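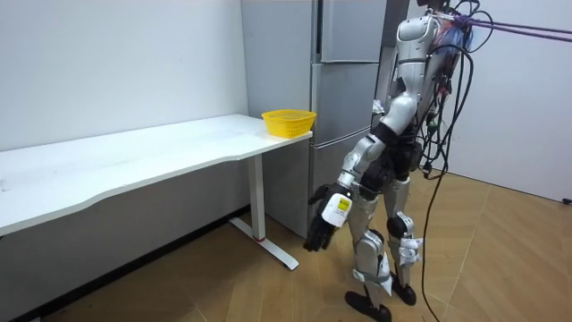
Vol. 12, Issue 8

FOR RELEASE SATURDAY

The Jillstead viewers' chart is in, and I can't stop talking about it

Hi all, your Jillstead programming editor here with the most-watched list for June, and wow, what a month! We had 3,485 of you stream at least one full movie on the service, our best June so far (the rain helped, I'm sure of it).

Sitting at the top is Stiltov, the slow, snowy mystery about a ferry pilot who comes home to a town that has changed its name while he was away. I'll be straight with you, I expected it to land somewhere in the middle. It's long, it's quiet, and the first real conversation comes after around 12 minutes. You loved it anyway, and I've had more mail about that last ferry crossing than about anything else we've put on this year.

Right behind it is Drallholm, which held the top spot all through May. This is the family adventure with the flooded castle and the very bossy goose, and if you have kids at home you've probably seen it more than once. The second movie in the series joins us later this summer — I've watched it already and my lips are sealed, except to say that the goose is back.

Third place goes to Deng, the kitchen comedy set over one terrible night in a noodle restaurant. It only joined us halfway through the month, so getting this high is a big deal. Watch it with the subtitles on even if you don't think you need them, as a lot of the best jokes are shouted from the back of the kitchen.
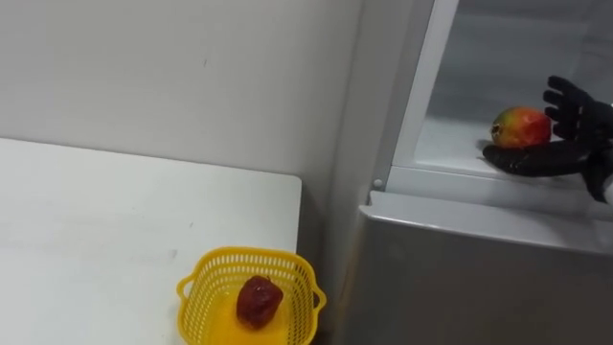 White table and yellow basket. Photo: Jillstead

A few housekeeping notes before I let you go. The chart counts full plays only, so if you dozed off before the credits, sorry, you're not in there! Repeat plays by the same household count once. And short films get their own list, which goes up next Saturday.

Coming in July we have 8 new titles, including 2 that have never streamed anywhere before. I'm most excited about the roller-rink documentary, but I grew up at the rink, so take that with a grain of salt.

Press screeners for all the July titles are ready now — just write to the Jillstead press desk and say which ones you'd like. Please tell us your outlet and your deadline when you write.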